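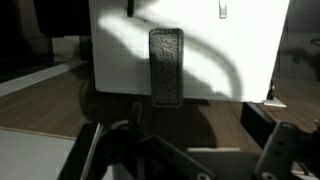
Dark gray block, white panel behind it.

Stultaston Retriever Club
Minutes, March meeting

I took notes again, so blame me for the spelling. We got going at 7 once the folding chairs had been found, and Fotini Tsakiris ran things.

Last month's minutes: passed with one fix. I'd written that the pond at Deligiannis was closed. It's the lower gate that's closed, the pond is fine – sorry to everybody who drove the other way!

Training days: we're keeping Saturday mornings. Young dogs go first on the short grass, then the older ones do water marks from the dam side. Fotini wants handlers to quit throwing from the bank, as the throws keep landing in the reeds and the pups learn to hunt short. She'll bring the wingers if somebody with a truck can haul them. I said I'd ask my brother-in-law.

Whistles: long talk about this one (too long, if you ask me). Half of us blow a trill for the recall and the other half blow three pips, and when we swap dogs it's a mess. We voted for the trill on club days. Do what you like at home.

Scent: Endum has changed the bottle on their duck scent and the new cap leaks in a vest pocket. Mine did, and I smelled like it all through dinner. Keep it in a zip bag for now.

Check cords: we're down to 2 good ones. Brokier has them in orange and I moved that we buy 2 more, which passed. We also agreed to spend up to $100 on leg bands and blank pistol loads before the spring test.

Spring test: judges are lined up, the bird boys aren't. If you have a teenager who can throw and doesn't mind mud, please send me a name.

Other stuff: a slip lead got left on the gate post, green rope, brass ring. It's in my car.

We wrapped up at 8:40. Next meeting is in the same room, and Fotini has the key.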